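Home Visits Walks Food About Contact

An open day at the Rashti weaving sheds

May 23, 2019 – by the editor of the Lallow Notebook

8 min read

I have been meaning to get to Lallow for years, and what finally did it was a leaflet left in a library book, announcing that the Rashti sheds would be open to visitors from ten until four and that there would be soup. I am easily led by soup. The bus from Galtumum takes the long way round by the reservoir, and it was full of people who had plainly seen the same leaflet, all with sensible shoes and folded cardigans, so by the time we were put down at the mill gate it felt like an outing.

You go in through the old counting house, where they give you a sticker and a pair of foam earplugs, and then straight across the yard to the weaving floor. I had thought the earplugs were a bit much. They were not! There were only two looms going and I could feel them through the soles of my feet before the door was properly open. Our guide had worked there since leaving school and had the knack of talking in the gaps, so that she would wait, perfectly calm, with one finger up, until the loom was stopped to change a shuttle, and then carry on from the middle of her sentence.

The mill was put up for wool blankets and did very well out of them, and in its best years 700 people came through that gate every morning. Now it is 80, and most of what they make is heavier stuff – canvas, webbing, upholstery cloth, and a coarse sacking that goes to a plant nursery. I was rather sad about the blankets until I saw the canvas coming off the loom, very even and tight, with a smell like clean string.

Upstairs is the sample room, and I could have stayed there all day. There are long shallow drawers of cloth going back 100 years, each piece pinned to a card with the weave drawn out in little squares, and you are allowed to open any drawer you like. Plain weave, twill, herringbone, hopsack. I had been saying "basket weave" all my life without once wondering what it meant, and now I have been looking at everything I own, and everything anybody else owns, with my nose nearly touching it.
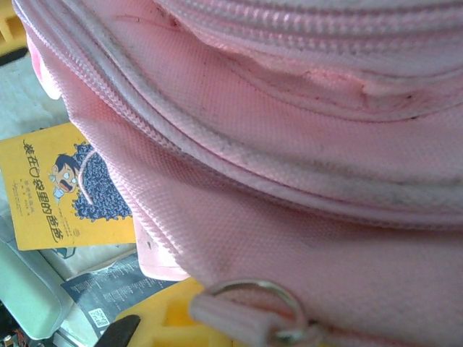

Basket weave on a pink canvas backpack, with a bit of honest dirt along the zip.

After the sample room came the dye house, which was warm and very dim, and where a patient man let the children stir a bucket of onion skins with a pole. The working vats were behind a rope. They match their colours by eye at a north window, as they always have, and then check them with a meter, and I got the impression that the eye is trusted a little more than the meter. I asked whether pale colours were harder than dark ones and was told yes, much, and then told why at some length, and I'm afraid I lost the thread at the part about water softness.

The soup was leek and potato, in the canteen, with bread from the Mevis bakery on the hill. It came in proper bowls and there were seconds. I shared a table with a couple who had walked over from Galtumum, all 8 miles of it, and meant to walk back, and we had a long and enjoyable conversation about mending. She darns, he patches, and they do not agree about elbows.

There is a shop on the way out, as there always is. Remnants are sold by weight from a big tin scale, and I came away with a length of dark green twill that I have no plans for at all, plus a tea towel for my sister. Cash is best, as the card machine kept losing its signal while I was queuing.

A few practical things if you fancy it. The next open day is in September, and you don't need to book. The weaving floor is all on the level but the sample room is up two flights of stone stairs with a handrail on one side only. The last bus back to Galtumum goes at twenty past four and does not hang about – I had to trot for it with my twill under my arm.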